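So we've finally written our cell rules down! It only took two years and one very grumpy May audit at Clallotby. I'd been carrying most of them around in my head, which is no good to anyone on a night shift.

The one I care about most is tidy cabling at the wrist. Tie it, trim the tail flush, and check it every time you swap a finger. 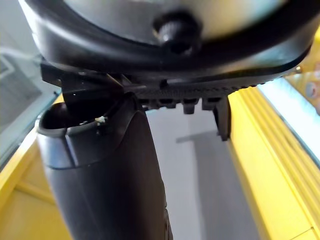
Edin Živković
Automation tech, Clallotby

The little white cable tie up by the bracket is the sort of thing I mean. Black on black is a pain to inspect, so I'm all for white ones (Gönül reckons they look daggy, but she's come round).

Our other rule is a proper wrist check every 2,000 cycles, written in the book with your initials. The last one got done at 1,393 because I was there anyway with a torch and a cuppa, and early is fine by me. Late isn't! Next up is guarding, and I've got opinions.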